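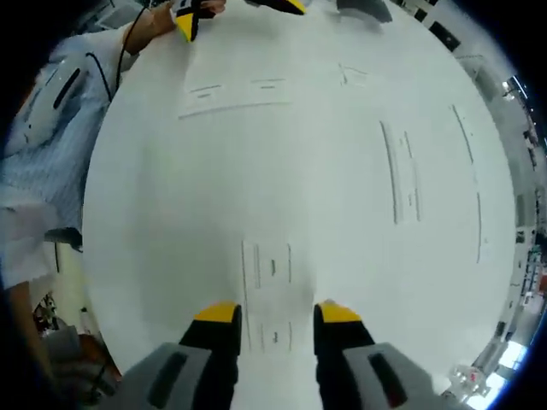 Yellow fingertips just above a sheet of penciled sketches. A second gripper is in hand at upper left.

Groralel Curker hand gripper kit: review
Posted 2020-10-25

The Curker is a gripper you hold in your hand. You pick things up with it, put them down, and it records what you did. The recording goes into a program called Zevico, and Zevico turns a pile of recordings into motions for a robot arm. Groralel sells the gripper and the software together. The arm is extra, and we used a bench arm from Chiriac that we already had.

I have been using the kit since February. What I wanted to know was simple. We do a lot of small, dull work at tables: sorting flat parts, lining them up, clearing off, putting things back where they go. Could a machine take any of that over this year? The short answer is some of it, slowly, with a person close by.

Setup

The price is $295 per gripper, and you will want two. Most of our jobs need one hand to hold and the other to move, and with a single gripper you end up using your free hand, which spoils the recording. The printed instructions are thin. Pairing the first gripper took 43 minutes, most of it spent on a firmware update that the instructions don't mention. The second one was quick.

The fingers open and close with a trigger. The tips are bright yellow, and that helps more than I expected when I go back through the recordings to see where a grasp went wrong. The weight is fine for short sessions. After a long one my wrist hurt, and two other people in the shop said the same. Take breaks.

Teaching it

We started with flat plates, the thin kind with slots cut in them. They are a common part for us and they are hard to pick up off a table, even by hand if your nails are short. With the Curker you learn to come straight down and pinch across the narrow side. If you come in at an angle the tips slide over the top and the plate just moves away from you.

The first batch was 203 recordings of one job: pick up a plate, set it down in a marked spot. Zevico threw out a good number of those because the hand had moved too fast. It doesn't tell you this while you work. You find out when you load the session, and by then the table has been cleared. A beep or a light for "too fast" would have saved us a day. 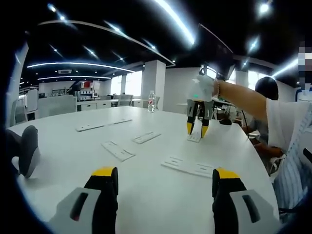

Small plates were the worst. The fingers cover most of the part once they get close, so you are judging by feel, and there isn't much feel through the trigger. Longer strips were easier to grab but swung around when lifted near one end. We got better results by leaving wide gaps between the parts and keeping everything else off to the side of the table.

What the arm can do now

With well spaced plates on a plain table, the Chiriac arm picks and places them well enough that I would leave it alone while I worked at the next bench. It takes up to 15 seconds per plate. I can do one in about the time it takes to say so. Still, it doesn't mind doing the job all afternoon.

With plates touching or overlapping, it fails often. It grabs two, or it pushes both along the table and closes on air. It then reports the job as done, and you have to check.

Paper was a flop. We tried to get it to slide a large sheet flat into place, and it wrinkled the sheet or lost hold of the corner every time. We have stopped trying for now.

I also tried a few house chores, mostly to see. Putting a capped bottle back in a bin: good. Folding a dish towel: no. Wiping a table: it moved the cloth back and forth over the same strip and missed the crumbs. If you are hoping to buy something like this for the kitchen, wait.

Things I would change

The trigger spring is too stiff. The Zevico file names are just strings of numbers, so label your sessions yourself from the first day. The support people answered both of my emails, one the same day and one after two weeks. Spare fingertips should be in the box, and they aren't.

Who should buy it

A small shop that has an arm already, and one job that is the same every time with parts that sit apart from each other. For that, I think it is worth the money, and the recording part is easy to teach to new people. A shop without an arm should price the whole setup first. For mixed work, or anything soft, I would hold off and see what the next Zevico update does. We are keeping ours on the plates, and I plan to try a tray with dividers next so the parts can't touch.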